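4.2 Grasp-state estimation from the wrist view

The planner described in Section 4.1 assumes that, once the fingers have closed, the pose of the object in the gripper frame is known and stays fixed until release. For opaque objects this assumption is cheap to check. Depth from the wrist camera gives a partial surface, the surface is registered against the closing-time estimate, and any residual above threshold is treated as slip. For clear objects the same check fails in both directions. Missing depth returns are read as an empty gripper, and returns from whatever lies behind the object are read as a large displacement. In our first integration of Vister with the Wernix arm controller, these two errors accounted for most of the aborted transfers of glassware.

We therefore removed depth from the in-hand estimator and replaced it with a contour model that works on color images alone. The model has three parts: a rim detector, a finger-contact detector, and a filter that fuses the two with the commanded and measured finger opening.

The rim detector fits an ellipse to edge segments in the upper part of the wrist view. The search region is bounded by the known projection of the fingers, which is fixed by the camera mount and the finger opening and can be computed before the image arrives. Edge segments are scored by local contrast and by agreement with the curvature expected for the current object hypothesis. Segments that continue outside the region in a straight line are discarded. This removes most wall and ceiling edges but leaves curved clutter such as cables, which has to be rejected by the filter over time.

The finger-contact detector does not look for the object at all. It looks for the inner facets of the two fingers and estimates how much of each facet is covered and at what height. With a tapering bowl the contact height matters, as a grasp placed below the widest point tends to push the object upward when force is increased. The detector was trained on 2,311 labeled wrist images, with the facet outlines generated from the kinematic model and corrected by hand where the projection was off.

Figure 3 gives a typical input to both detectors. The rim appears as a wide ellipse with bright highlights along its front curve, while the bowl passes and bends the colors of everything behind it, including a pink object, a gold ribbon and a black cable.
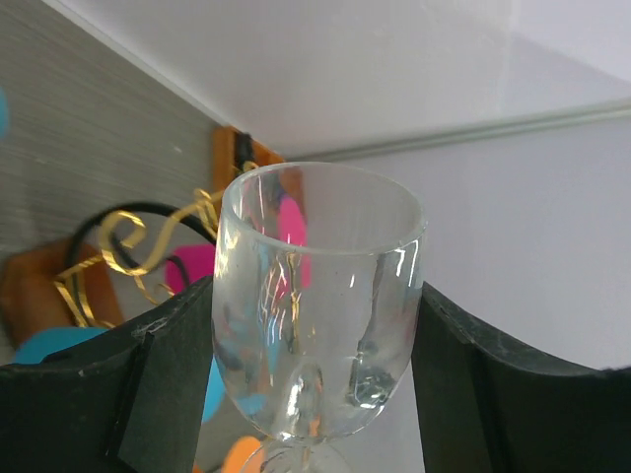 Cliko asked, in written comments on an earlier version of this section, why the estimator fits the rim at all when the two contact facets already constrain the grasp, and whether a tactile pad would not make the whole vision path unnecessary. The comments also pointed out that highlight position depends on the lights in the room, so that a detector which leans on highlights could drift with the camera motion and report rotation where there is none.

Figure 3. Wrist-camera view of a wine glass held between the two gripper fingers, as passed to the rim and finger-contact detectors.

On the first point, the facets alone leave tilt about the closing axis unobserved. A stemmed glass can rotate about the line joining the two contacts with almost no change in coverage, and this is the motion that matters most for placing. The rim ellipse resolves it, provided that the rim diameter is known or has been estimated before the grasp. Tactile pads would help with the onset of slip but give a weak signal for slow rotation about the contact line, and the Wernix controller used in this work has no free input for them.

The second point is correct and led to a change in the detector. Highlights are now used only to propose edge segments. Each proposal has to be supported by a pair of parallel edges, one for the inner and one for the outer side of the rim, before it contributes to the fit. Bright lines down the side of the bowl are often strong enough to produce proposals of their own. They seldom pass the curvature test, and those that do are removed by the pair test.

The filter runs at 10 Hz and carries a four-dimensional state: height of the object relative to the fingertips, tilt about the closing axis, lateral offset along the facets, and a scalar confidence. Rotation about the symmetry axis of the glass is left out. The prediction step holds the object fixed in the gripper frame and inflates the covariance with finger acceleration. The update step accepts rim and facet measurements independently, so that a frame with a poor rim fit can still correct the height. Background edges move through the wrist view as the arm moves, whereas the rim of a firmly held object does not, and the innovation gate makes direct use of this. After a few frames of arm motion a cable or ribbon that was first taken for part of the rim falls outside the gate. The gate is of no use while the arm is standing still — a limitation we return to below.

When confidence drops below threshold the planner is not stopped at once. Vister first requests a short probing motion from Ninh, our trajectory layer, consisting of a wrist rotation of 13 degrees and a return along the same path. The rotation is small enough to be safe for an empty glass and large enough to separate the rim from the background at the distances used here. If confidence has recovered at the end of the motion, the transfer resumes from the current waypoint. Otherwise the arm moves to a holding pose and waits for an operator. Probing is disabled for filled containers, for which the estimator falls straight through to the holding pose.

Two settings had to be tuned by hand. The first is the rejection threshold on the pair test, which trades missed rims on thin glass against false rims on patterned walls. The second is the delay between finger closure and the first filter update, set to 35 ms. Shorter delays let the last part of the closing motion into the state as apparent slip, and the covariance then takes several updates to settle. Both values were held constant over all objects in Section 5.

The main open problem is the static case. With the arm at rest, a curved background edge close to the projected rim can hold the fit in a wrong position with high confidence, as nothing in the measurement model tells the two apart. Requesting a probing motion after every closure would avoid this at the cost of cycle time. Section 5.3 compares that option with a variant in which the first segment of the transfer itself serves as the probe.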